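Small frames, bare tables and where to put the tree picture

Posted 18 April 2026 in Around the House
Filed under: frames, walls, tidying

I have been putting off the picture frames for ages. They live in a box in the hall cupboard, and every time I go in there for the vacuum I catch my ankle on the corner of it. Last weekend I finally dragged the lot out, and since a few of you asked (hi Refilwe!) I'm writing down what I do with little frames, because little ones are harder than big ones. A big picture just goes over the couch and you're done. A small one can look lost pretty much anywhere.

First job is always a clean, and I do it before I decide where anything is going. Dust the frame with a dry paintbrush, a soft one about as wide as two fingers. It gets right into the corners where a cloth only pushes the fluff along. Then the glass, if there is glass. Spray the cloth and never the picture! I learned this with a watercolour my aunt gave me, and there's still a tide mark along the bottom that I hide with a pot plant. Half water and half white vinegar is fine on real glass. If it's acrylic, use plain water and a very soft cloth, because acrylic scratches if you so much as look at it sideways.

While you've got the back facing you, check the little metal tabs. If they've been bent back and forth a lot they snap, so I only lift as many as I need to. A strip of brown paper tape around the join keeps the dust (and those tiny thunder bugs) out for years.

Next, clear a surface completely. I mean everything off, even the fruit bowl. I used to try and judge frames while they were leaning on the kitchen bench with the toaster behind them and the mail in front, and of course they all looked dreadful. On a plain, pale tabletop you can see the thing properly and work out if it's straight, if the print has slipped down inside, and whether you still like it.

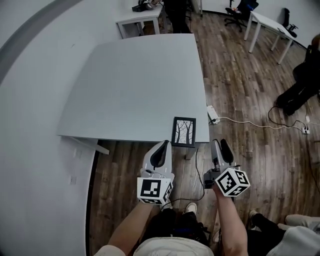

Black frame, bare trees, big grey table.

I love a black and white print in a small black frame. It goes with everything, and winter trees suit a skinny dark edge better than any of the gold ones I've tried. A grey background is kind to it as well. If your walls are a warm cream you might find the white part of the print looks a bit cold up there, so try it against the wall for a day before you get the hammer out.

Standing a frame up beats hanging it, in my book, at least for the small ones. You can shift it whenever you get bored. A few things I've worked out:

Put it well back from the edge if it's staying there. The edge of a table is handy while you're fiddling, but one swipe of a sleeve and it's on the floor.

If the back is slippery, stick on two dots of that clear rubber bumper stuff they sell for cupboard doors, one at each bottom corner. Blu Tack works too but goes greasy after a summer or two.

Frames with a fold-out leg lean back further than you'd think. If yours catches the ceiling light and all you can see is glare, tuck a folded bit of card under the leg to bring it forward a touch.

Give it one friend. A small frame next to a lamp or a stack of books looks settled. A small frame in a crowd of nine other small frames looks like a garage sale. (Gert, I have seen your piano, and I say this with love.)

Now, floors and cords, because my lounge room has the same trouble as everyone's. Power boards end up wherever the plug happened to reach, and then you've got white cord going one way and black cord going the other across nice timber-look boards. I run mine along the skirting and hold them down with the stick-on clips, a hand span apart. Wipe the skirting with metho first or the clips will drop off by the weekend. Where a lead has to reach a table, I take it up the inside of a leg with a couple of soft Velcro ties, and you hardly notice it. Don't go under a rug with it, though. It wears the lead and it can get hot under there.

For laminate floors, by the way, a barely damp mop is plenty. Wring it until you think it's done and then wring it again. I put felt pads under every table leg before moving furniture around, and I vacuum first, as one bit of grit stuck in the felt will draw you a lovely long line across the boards.

If you do decide to hang your small frame, hang it lower than you think. Mine were all up near the cornice for years, thanks to my very tall ex-housemate. I go by eye level sitting down if it's in a room where people sit, and eye level standing in the hallway. Cut a piece of newspaper the same size, tape it up with painter's tape and walk past it for a few days. It costs nothing and saves a lot of filler.

Babar emailed to ask what to do with prints that don't fit any frame. Buy the frame the next size up and cut a mount from thick white card, with a slightly wider border at the bottom than at the top. Use a metal ruler and a fresh blade, and make several light passes. I still wobble on the corners, but a bit of an emery board tidies them up.

The rest of my box is down to five frames and a cracked one I'm keeping for the hooks. Next time I'll be tackling the linen cupboard, so send me your fitted sheet methods. I've tried all the videos and mine still come out as a ball.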